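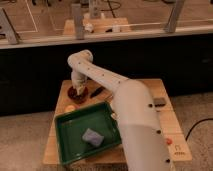
Ticket: marks on wooden board and plate, shared table set
Product: Lau board cleaner, 1,000 ml bottle
Opened: 13 December 2022
Status: waiting for customer

Customer message

Hello. We have a light wooden board which we keep on the carpet in our activity room. On it we use a reddish-brown round plate, a green plastic tray and a black marker. The marker has left gray lines on the wood, near the place of the plate. I cleaned with your product two times, as the label tells, and the lines became wider and more pale, but they did not go away. Also the plate has now a sticky feeling on the rim. The tray is fine.

I did not use any other cleaner before. The bottle was bought from Flamura and it was closed when we received it.

Reply from Surkmont support

Thank you for the clear message. Please tell us if the board is oiled or varnished, and how long you left the cleaner on the wood. Please do not use it on the plate again for now.

Customer message

I asked the shop, and the board is oiled only. I left the cleaner for 5 minutes and then wiped with a damp cloth. Maybe the cloth was too wet -- I am not sure of this.

Yesterday I washed the plate in warm water with a little dish soap. The sticky feeling is gone, so this part is solved for me. For the board I tried one small corner with rubbing alcohol on cotton. The line there is almost not visible, but the wood looks dry and a bit white.

Reply from Surkmont support

The dry look comes from the oil being removed. Let the board rest for 48 hours, away from the heater, and then put a thin layer of Cirnton oil on the corner only. If the color comes back, you can do the other lines in the same way, one by one. Wipe with the grain.

Customer message

Understood. We have the Cirnton oil already, the small can. I will do the corner first and write again before I touch the middle of the board. One question remains -- can the marker be stored on the board in January, when the room is closed, or is it better to keep it in the tray with the cap down?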